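Section 3: Attaching the Legs

This section covers the Nosta low stool in white, standard height. The tall version uses the same seat but has a separate foot ring, covered in Section 4. Read all the steps once before you start.

Before you begin

Work on a table or counter that is longer than the seat, with room on one side for the legs. The seat and legs are white plastic and pick up marks from grit and rough wood. Put down a plastic sheet or a smooth cloth and wipe it with your hand to clear any crumbs or staples left from the carton.

You will need:
- The seat
- Four legs
- A soft, dry cloth
- A small amount of dish soap (optional)

No screws or glue are used. Do not use a hammer or a metal mallet on any part.

1. Take the seat out of its bag and lay it on the covered surface with the underside facing up. The ribs that cross in an X should be facing you. The smooth side is the sitting side.

2. Set the four legs next to the seat, all pointing the same way.

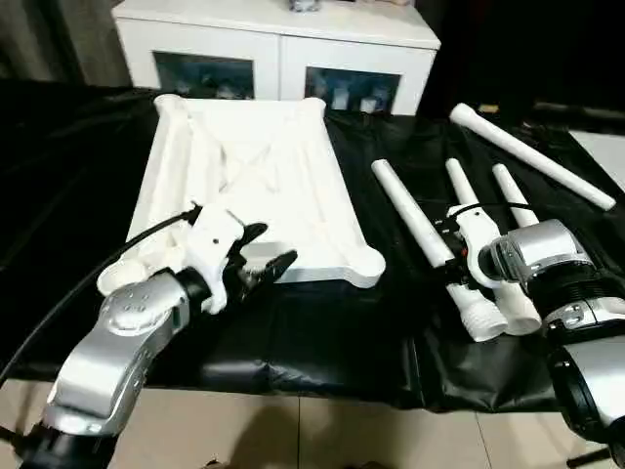

3. Check each corner socket for bits of packing foam. Foam left in the bottom keeps the leg from going in all the way, and the stool will rock. Wipe each socket with the dry cloth.

4. Look at both ends of each leg. The threaded end goes into the socket. The end with the foot cap goes on the floor. If a foot cap has come off in shipping, push it back on before you go any further.

Note: All four legs are the same. They are not marked left, right, front or back, and any leg fits any socket.

5. Hold the first leg straight up over a socket and lower it in. Press down with the palm of your hand and turn the leg a quarter turn to the right until it stops. You should feel a click.

6. Fit the second leg in the socket next to the first.

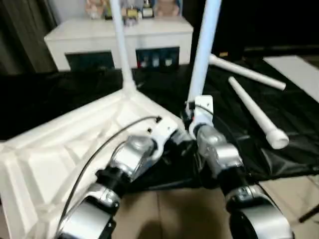
Seats vary a little in how tightly they grip. If a leg is hard to press in with the seat lying flat, turn the seat up on its side and hold it steady with one hand while you work the leg with the other. With two legs on and two still lying on the sheet, the seat is light enough to turn over without help. Keep the loose legs clear so the seat does not come down on them. A drop of dish soap on the threaded end of the leg also helps. Wipe off any extra.

CAUTION: Do not lean your weight on a leg while the seat is on its side. The socket can crack.

7. Lay the seat flat again, underside up, and check that each fitted leg stands straight, one at a time. A leg that leans has not been turned far enough. Pull it out and repeat step 5. 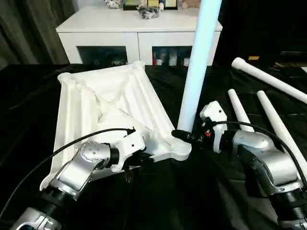
8. Fit the third and fourth legs the same way. Reach across the seat or walk around the table, whichever is easier. Do not drag the seat around by a leg.

9. Try to wiggle each leg at its base. A very small amount of play is normal before the stool has been used. If a leg lifts out, it did not lock.

Note: If you are putting together more than one stool, finish each one before opening the next bag. Legs from the older Hermans stool look much the same but are 3 mm thicker at the plain end and will jam.

To take the legs off for storage

Put the seat underside up on the covered surface. Turn each leg a quarter turn to the left and pull straight up. Lay the legs side by side with the seat and check them for cracks before packing.

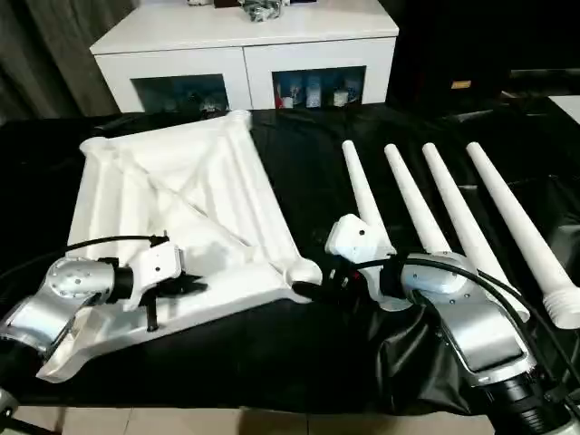
Section 3.1: First Use

Turn the stool upright on a level floor and press down on the middle of the seat with both hands. All four feet should touch the floor. If one does not, go back to step 9. Check the legs again after a week of use and turn any that have worked loose.

Replacement legs and foot caps can be ordered from the Hustdale parts desk. Give part number 332 for a leg or 500 for a set of foot caps.

Related guides
Nosta Low Stool: Section 2, Unpacking and Parts Check
Nosta Tall Stool: Section 4, Fitting the Foot Ring
Cleaning White Plastic Furniture
Feltbridge Floor Pads: Sizes and Fitting
Hermans Stool: Leg Replacement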